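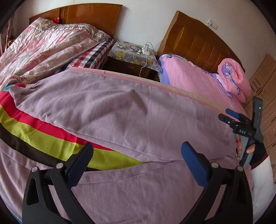 How many pupils are now handing in their reading work each week?
At the last count 133 of the 207 pupils on the scheme, up from 39 when we started in June.

Progress report to the Lornonance fund, 2022-09-02
Prepared by Nesrin Özkan, Radbridge Homework Support

The grant pays for two things: the evening phone line and the printed reading packs. Both are running. The packs went out later than planned because the first print run had pages in the wrong order, and Barış Gökçe had to send it back. The printer did not charge for the second run.

Packs now come in 2 levels. Teachers had asked for a third, but the classes we tried it with used it very little and we have dropped it. Each pack has a short text, a page of questions and a slip for a parent or carer to sign. The slips are the weak point. Many come back blank, even when the work itself has been done, so we no longer use them to decide who has finished.

The phone line is busiest just before packs are due in. Most calls are from parents who want to know how much help they should give. Zübeyde Bilgin has written a one-page answer to this and it will go inside the front cover from the next issue - in Turkish as well as English.

Spending is within budget except for postage. We would like to move part of the unused training money across to cover it, and need your agreement in writing before we do.

Still to do: the teacher survey, and new texts for the older group. Ekrem Karaca is dealing with both.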